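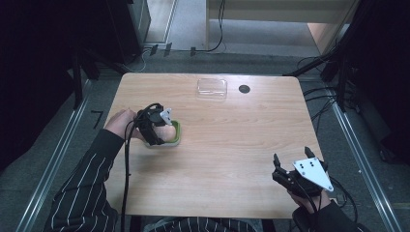
Nerkar hand-held gripper pair in use at a light wooden table. Left gripper closed on a green-rimmed piece, right gripper open.

Nerkar Paired Grippers – Gallery

The Nerkar is a two-handed demonstration kit from Wuresov. The operator works directly with a gripper in each hand, and the recorded motion is later mapped to a pair of robot arms. It is sold as a complete set or hired by the month, and this page covers the current revision, in service since February.

Notes on the view

Left hand: the gripper body is compact and black, held with straps. A small white angled plate is mounted on top. Strap tension is set before each session and should be firm enough that the body does not roll when the fingers close.

Right hand: the white triangular plate carries four black dots. Keep plates clean and uncovered. A scratched plate should be replaced, not touched up with marker.

Cabling: both grippers are wired. Leads leave the body on the operator's side and should hang clear of the work area. Allow enough slack for a full reach to the far edge of the table – a tight lead pulls on the wrist and shows up in the recorded motion as drift.

Table: any flat, stable surface will do. Matte finishes give fewer problems than gloss. Clear plastic containers can be used as task objects, but operators should expect a few practice runs to judge the grip.

Specifications

Mass, each gripper: 598 g
Supplied lead length: 164 cm
Spare finger sets included: 6
Hire, per month: $1,305

Field comments

Sobia Abbasi ran the kit through a month of lid and container tasks at Genidari. Her report rates finger alignment as good and strap comfort as fair, with some pressure on the back of the hand in longer sessions. A wider strap is now a no-charge option.

Esmaeil Ranjbar asked for a left-handed trigger layout. The two units are already mirrored, so no separate part number is planned.

Finger sets from the older Cavalcanti model do not fit. The mounting screws are the same size but the hole spacing is different.

Colour options: black only.

Hire bookings and spare parts: Niloufar Parsa, Wuresov equipment desk
Page updated Aug 6, 2023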